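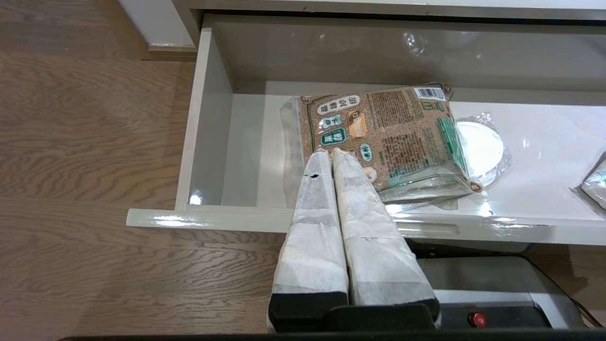 Opening, before the first slide. I was asked to talk about kitchen drawers, and whether the advice we all get about them is worth anything. My short view is that most of it isn't. Take a drawer like the one on screen: glossy, pale, a recess in the front panel for your fingers, and one big crinkled plastic package lying in it at a slight angle. No dividers and no labels except the ones printed on the package. The magazines would call that a problem. I'd like somebody to tell me what the problem is. (Pause. Let them try.)

**The divider question**

- Elsa Magnusson at Studodska asked 52 households to fit drawer dividers and keep a diary for 6 weeks.
- Most kept it up at first. By the end, a good number had things piled on top of the dividers.
- Small group, self-reported, and they knew what she was hoping to hear. She says so herself. I still trust it more than the Komska brochure, which has no households in it at all.

Ask the room: who has a divider at home with something lying across it right now?

**Big floppy packages**

Everyone skips these. Spoons are easy. A large bag with slack plastic at one end won't stand up, slides when you pull the drawer, and fits no compartment I've ever been sold. The usual tip is to decant into jars. I have doubts:

- you lose the instructions and the date
- jars take up the same room full or empty
- you end up keeping the bag anyway, "just in case"

I lay mine flat, print side up. It's dull advice and I can't sell it to you.

**Price slide**

Porkamwood's fitted insert set: 635 for a full kitchen. Skip the discount story unless asked. The claim that it "saves 500 hours" has no source that I could find. I wrote to them in October and got a catalog back.

**If time is short**

Cut the jars. Keep the price slide. Go to questions, and take the man from Crăciun first if he has his hand up, he'll want to defend the inserts.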